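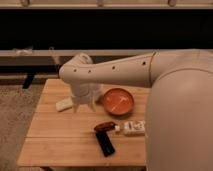 Trandale sells its Ketby arm as a tidying service: 4,000 pounds a year, with the machine, the software and two maintenance visits included. The price is defensible. The contract is where I part company with the firm, as it defines a job as "one item moved to its place" and says little about which items. A shallow orange bowl on a plank table has a rim, and a rim is something to pinch. A small white block lying flat beside it offers far less height to close on, and one object resting across another adds a question of order. Under the contract each of these counts the same.

The buyer therefore pays for an average that may not match the household. Trandale's sheet quotes 1,237 completed jobs between faults, but gives no split by shape, height or surface. Zotus, whose rival kit costs more and looks worse, at least publishes three classes of object and a separate rate for each. I would take the lower figure that I can check.

Trandale should do the same before the October renewals – and should print the failures beside the successes. Until then the Ketby is a sound arm on a vague contract, and buyers should ask for a shorter term.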